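Checkliste für den Filmabend: Projektor, Kopien, Saal (mit meinen Anmerkungen)

Stand: 27. Jan. 2023

Wer bei uns alte Gruselfilme zeigen will, muss vorher einmal durch diese Liste. Ich habe sie für unsere Reihe im Clolten-Saal geschrieben und schreibe nach jeder Vorstellung was dazu, deshalb sind manche Punkte kurz und andere sind ausgeufert (der mit dem Ton vor allem, sorry!). Abhaken dürft ihr mit Kuli, aber bitte leserlich.

1. Filmkopie

[x] Dose beschriftet, Titel und Rollennummer stimmen überein
[x] Anfang und Ende jeder Rolle richtig herum
[x] Klebestellen mit der Hand abgetastet
[ ] Perforation durchgesehen

Zum letzten Punkt: Bei »Die Gruft von Listow« habe ich nur die erste Rolle geschafft. Die sah gut aus, aber in der zweiten gibt es nach der Szene mit der Kutsche eine Stelle, die ich im Juli schon mal geflickt habe, und die muss vor der Vorführung noch einmal angeschaut werden. Bitte mit Baumwollhandschuhen, und bitte nicht wieder mit Büroklebeband! Ich habe das damals rausgeschnitten, es hat mich einen ganzen Abend gekostet und der Graf hat seitdem einen Satz weniger. Fällt zum Glück kaum auf, der redet eh die ganze Zeit.

Die Rollen sind 600 Meter lang. Die große Leerspule muss das fassen, also vorher nachsehen, was auf dem Arm sitzt. Die kleine ist für die Vorfilme.

2. Projektor

[x] Filmbahn und Andruckplatte sauber
[x] Objektiv fest, Gewinde nicht verkantet
[x] Lampe brennt, Ersatzlampe liegt daneben
[x] Schleifen oben und unten groß genug
[ ] Stundenzähler der Lampe notiert

Die Lampe steht bei 800 Stunden. Bis zum Ende der Reihe lasse ich sie drin, danach kommt die neue rein. Den Zählerstand bitte trotzdem jedes Mal eintragen, auch wenn ihr nur einen Kurzfilm gezeigt habt. Im alten Heft klafft da eine Lücke von mehreren Vorstellungen, und dann rechnet man rum und weiß hinterher genauso wenig.

Die Filmbahn putze ich mit Pinsel und Tuch, nie mit Metall. Wer einen Schraubenzieher an die Andruckplatte hält, kriegt Ärger mit mir. In der letzten Saison hatten wir bei »Maldonados Hände« von vorne bis hinten einen Kratzer im Bild, grün und senkrecht, genau durch das Gesicht vom wahnsinnigen Chirurgen. Ein paar Leute im Publikum fanden das stimmungsvoll. Ich nicht.

3. Kleinteile und Ersatz

[x] Sicherungen in der richtigen Stärke
[x] Riemen für den Aufwickelarm
[x] Klebepresse samt Folie
[ ] Schrauben wieder einsortiert

Der offene Punkt ist eine Bitte an alle: Sortiert die Sachen bitte nach dem Abend wieder ein! Ich suche wirklich ungern kurz vor Einlass im Halbdunkel nach einer M3.

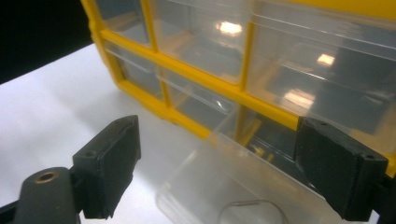
Kleinteilemagazin mit gelbem Rahmen und durchsichtigen Schubfächern

Die Sicherungen bleiben bei mir immer in der Originalschachtel. Lose sehen sie alle gleich aus, und die Schrift auf den Kappen kann ich ohne Brille nicht mehr entziffern.

4. Ton

[x] Verstärker (der alte Eneo) brummt nicht
[x] Lichttonlampe an und ausgerichtet
[x] Lautsprecherkabel festgeklebt, vor allem im Gang
[x] Probe mit Stimme und mit Musik

Jetzt wird es länger. Die Tonspuren bei diesen Filmen sind ja oft ein Abenteuer: Da flüstert das Opfer, man dreht auf, und zwei Sekunden später haut die Orgel rein, dass die erste Reihe vom Stuhl rutscht. Ich stelle immer auf die Orgel ein und nicht auf das Flüstern. Dann versteht man zwar hinten mal einen Satz nicht, aber bei der Synchronfassung von »Das Schloss ohne Schatten« verpasst man damit ehrlich gesagt wenig (ich liebe den Film trotzdem, allein für die Treppe!).

Noch was zum Eneo: erst einschalten, dann ein paar Minuten stehen lassen, dann den Regler hoch. Wenn es knackt, ist es der linke Eingang. Den rechten nehmen.

5. Saal und Fluchtwege

[x] Beide Türen von innen zu öffnen
[x] Notbeleuchtung geprüft, Saallicht dabei aus
[x] Feuerlöscher am Platz, Plombe dran
[x] Stuhlreihen verbunden, Mittelgang frei
[ ] Hintere Tür: Vorhang gekürzt

Zugelassen sind wir für 124 Personen. Ich stelle 100 Stühle und lasse es dabei, sonst wird der Mittelgang zu eng und die letzten sitzen praktisch im Projektorstrahl. Bei ausverkauftem Haus also bitte keine Klappstühle aus dem Keller holen, auch nicht für die netten Leute, die extra von weit her gekommen sind. Ich weiß, wie schwer das ist.

Der Vorhang an der hinteren Tür schleift auf dem Boden und man bleibt mit dem Schuh drin hängen. Bis der gekürzt ist, wird er vor Einlass zur Seite gebunden, und zwar mit der Kordel, nicht mit einem Knoten im Stoff.

Nebelmaschine: nein. Die Melder sitzen direkt über der Bühne. Auch nicht »nur ein bisschen«, auch nicht zu »Nebel über Listow«, so schön der Gedanke ist.

Kerzen: ebenfalls nein. Die mit Batterie flackern inzwischen richtig gut.

6. Vor dem ersten Bild

[x] Maske fürs Bildformat eingesetzt
[x] Schärfe am Vorspann eingestellt
[x] Handy vom Vorführer lautlos (meins auch, ich hab's gelernt)
[ ] Einführung unter zehn Minuten

Am letzten Punkt scheitere ich regelmäßig. Beim wahnsinnigen Wissenschaftler habe ich halt viel zu erzählen, der taucht ja in drei Filmen unter demselben Namen auf, mit jeweils anderem Schauspieler und einmal sogar mit anderem Tod. Wer Stichworte für die Einführung braucht: Mein Zettel liegt in der Mappe beim Verstärker.

Ergebnis der Prüfung: Vorführung möglich. Vorher zu erledigen sind die Perforation der zweiten Rolle und der Zählerstand, der Vorhang wird für den Abend hochgebunden. Die Einzelteile räume ich dieses Mal selbst ein.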